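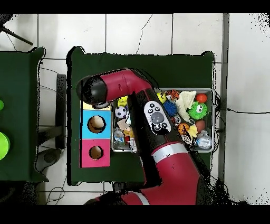 Quick one tonight, kids finally asleep and I have half an hour before I am too.

My sister asked me again when she can buy a robot that picks up the playroom. She has three under seven. I said not this year. She said that's what I said last year. Fair.

So, where are we. My honest take, 03/05/2018, so I can be embarrassed by it later.

Toys are the worst case. People think dishes are hard and laundry is hard (laundry IS hard) but a heap of toys is nearly everything at once. Soccer ball, fine, round, opens the hand wide and hope. Spiky rubber ball, different grip, also lots of friction so you get away with more. A little doll is a skinny thing with hair. Then anything in clear plastic, and half the depth cameras out there just look straight through it. A bag or a wrapper might as well be a ghost. And it's all touching. You go for the doll and you drag two balls with it.

Then the putting away. A box with a round hole in it is easy for a two year old, who will post things through a hole all day long for free. For an arm it means knowing where the hole is, how big it is, how big the thing in your hand is, and whether you grabbed it crooked. Most of the misses I see in demos are crooked grabs. The pick looked great! Then it hits the rim.

Nabil Sleiman and I argued about this over lunch back in January. He thinks picking is basically done, give it two years, the warehouses will pay for it and the house version comes after. He may be right about the warehouses. He was at Benmoussa for a while, on the packing line, and they ran an arm that did 1,163 picks in a shift with one person standing by to unjam it. One person. For the whole shift. I asked what the person did when it wasn't jammed and he said mostly waited for it to jam.

Thats kind of my whole point. On a shop floor it's a good deal, somebody's there anyway, the parts come in the same way up, the light doesn't change, and if it's slow you run it at night. At my sister's house there is no somebody. The somebody is her. She could've picked up the toys herself.

Speed too. I timed one of the Zoltness videos, the tidy up one everybody passed around. 196 seconds for what my nephew does in maybe ten when bribed. And the video had a little "4x" in the corner for part of it, which I didn't notice untill the second watch.

Other stuff that bugs me, no order:

Arms are bolted to something. Toys are under the couch.

Big arms hurt. The ones made to work next to people are slower on purpose, and I still wouldn't put one in a room with a toddler. Mared James disagrees with me on this and knows more than I do, so take that how you like.

Price. Don't even ask. The gripper alone can run more than my car.

Cables. Every setup I've been near is cables all over the floor. You'd need a robot to pick up after the robot.

Things that did get better, to be fair. Recognition, massively. Three years ago you trained on your 20 objects and prayed. Now you show it something it has never seen and it makes a decent guess at where to grab. Doesn't know it's a duck. Doesn't need to, for grabbing. Does need to if ducks go in the bath bin and balls go in the ball bin, and that's the bit my sister is really asking for. Sorting. She can get them all in one pile with a broom.

Also suction. Boring, great, works on more than you'd expect. Not on fuzzy stuff.

My guess then: single table, one bin, someone nearby, yes, now, in a shop. Whole room, no help, at a price a family would pay, ten years and I'd bet low on that. Vacuums don't count, a vacuum is a robot that's allowed to bump into things.

Kilian Stöckli has a longer post coming with actual numbers on grasp failures, will link when its up. Comments are open again btw, the spam thing is fixed I think. Bed.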